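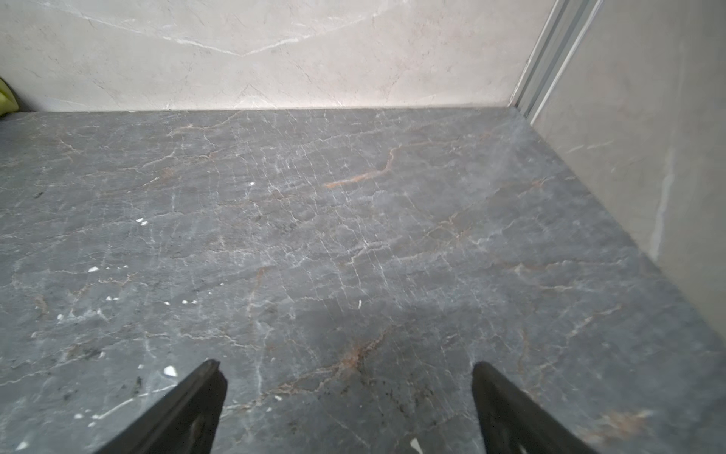
Does automation mean fewer people work at Sternby Stone?

The number of people here is the same as it was before the first robot arm came in. What has changed is who does what during a shift, and how much bending, reaching and lifting is in it.

About Sternby Stone

We cut, finish and install natural stone for bathrooms, kitchens, lobbies and elevator surrounds. The company started in 2000 as a two-saw shop on Tindorov Road and has been at the same address ever since, though the building has been extended twice. Today 123 people work here, counting the installation crews, the drivers and the office.

Most of our work is marble. We also do granite, limestone and a little slate, but marble is what customers come to us for and what we know best. A good part of it goes out as complete enclosures: a floor slab, wall panels and the metal trim where they meet, built up at full size in our fitting hall, checked, taken apart and delivered. Contractors like this because the pieces have already been together once. We like it because a bad joint is much cheaper to fix in our building than on the ninth floor of someone else's.

How we got into automation

We came to it through the knees. Building an enclosure in the fitting hall means kneeling on stone, and so does checking it. After every fit, someone had to get down inside, pick up loose chips, wipe the slab, look along every seam and run a hand over the surface. Then they did the next one. Finishers who had been with us for years were asking to be moved to the saws, where they could stand.

In November of our first trial year we put one arm on a wheeled base and tried it on a single job, picking chips off a finished floor slab. A chip left under a wiping pad or a knee pad can scratch polish, and a scratched slab goes back to the polishing line. The arm was slow. It stopped at almost anything it was unsure about, and one of the finishers had to stand next to it with the stop button the whole time. We kept it anyway, changed the fingers on the gripper, and changed the lighting in the hall.

We now run seven arms. Four are in the fitting hall, two load tiles at the edge polisher, and one is in the packing area. The group that looks after them is called the Skjelbred cell, after the old name of the part of the building where it sits. It has its own workbench and its own spare parts, and most of the people in it used to be finishers or saw operators.

What the arms do

In the fitting hall, the arms do slab clearing and slab inspection. Clearing is the small work of getting white chips and flecks off a dark polished surface before anything else happens there. A gray marble with a web of pale veins and a few rust-orange ones is a hard surface for this. A white fleck and a short piece of white vein can look very much alike from a hand's width away. The arm goes in low with its two fingers open, looks, and decides whether there is something there to pick up. If it can't decide, it marks the spot on the screen and a person decides.

Customers ask whether the grippers touch the stone. The arm is set up to stop when it meets more than light pressure, and the fingertips are inspected at the start of each shift. We replace them on a schedule, worn or not.

At the edge polisher the job is simpler. The arms take tiles from a rack, put them on the belt and take them off at the far end. In packing, the arm places foam corners. A person still does the wrapping and the labels.

The arms do not cut stone, choose stone or install stone. They don't leave the building.

What people do

Someone reading about robots in a stone shop might expect the skilled work to be the first to go. So far it has been the dull part around the skilled work that has moved. Color matching is done by eye, with two slabs next to each other in daylight. So is deciding which way a vein should run across a floor, and whether a warm gray goes with a cream wall or fights with it. We have people who can do this in a few seconds and others who need to walk away and come back. Both ways give good results.

The job of hall operator did not exist here before the arms. A hall operator runs two of them, sets up the enclosure, goes through the marked spots on the screen and signs off the slab. The operator also does the hand check at the end. We still want a hand on every slab before it is packed, because a palm picks up a slight ridge at a seam that the camera passes over.

Tyra Fjeld, our production manager, started here as a finisher and was one of the people who worked next to the first arm. "I didn't like it much," she says. "It was in my way and it took twice as long as I did. What I like now is that I can put somebody with a bad back on the hall floor and they can do the full job. Before, I would have had to find them something else."

She also wrote the rule that an operator can turn an arm off for any reason and finish by hand, without filling in a form first. The reason goes in the log afterward. A lot of what we have fixed came out of that log: glare from the lights on polished stone, arms parked where the carts needed to pass, a warning sound that was the same as the one on the forklift.

Training and pay

Hall operator training takes 252 hours. Part of it is in a classroom, but most is on the floor next to an experienced operator. It is done in working hours at full pay. Nobody is required to move over from another job, and people who have tried it and gone back to the saws or the polishing line have done so without losing their grade.

Operators are on the same pay scale as finishers, one step up. We settled that before the second arm was ordered, and we would advise any shop our size to do the same. Our first plan had operators on a separate scale, and it caused a bad few weeks. People wanted to know whether learning the machine would mean giving up the trade they had been trained in. Putting both jobs on one scale answered that.

What has been difficult

The arms need a tidier hall than we used to keep. Hoses, shims and buckets that a person would step over have to be put away. Some of our older crew consider this an improvement and some do not.

Very busy stone is still slow. On a heavily veined slab the arm may mark so many spots that it is quicker for the operator to do the clearing by hand, and that is what they do. Plain stone goes well. Reflections are better than they were but not solved, and the hall lights are dimmed on one side when we work with high polish.

There is less talk on the floor. Two finishers working inside the same enclosure used to talk all day. An operator with two arms works more on their own. We moved the coffee break to a fixed time so that the whole hall stops together - a small thing, but it was asked for, and it has stayed.

What comes next

We are trying out a software package called Rallorard, which keeps a surface record for each slab from saw to delivery. The idea is that when an operator has said once that a certain mark is a vein, the next arm won't ask again. It is running on one line and we will decide on the others when the trial is done. We have no plans to add more arms in the fitting hall.

Visits

Contractors, designers and school groups are welcome in the showroom during opening hours. The fitting hall can be visited by arrangement. Please wear closed shoes and leave rings and long bracelets in the locker at the entrance. Children need to stay with an adult behind the yellow line. Operators are happy to explain what they are doing, but may ask you to wait until they have signed off a slab.

Working here

We take on apprentices in cutting, finishing and installation. Everyone learns to finish by hand first, including those who want to work with the arms later on. Open jobs are posted on the board in the front office and on the jobs page of this site. If nothing there fits, you can leave a letter at the desk, and the production office will read it.

This page was last updated in May 2025.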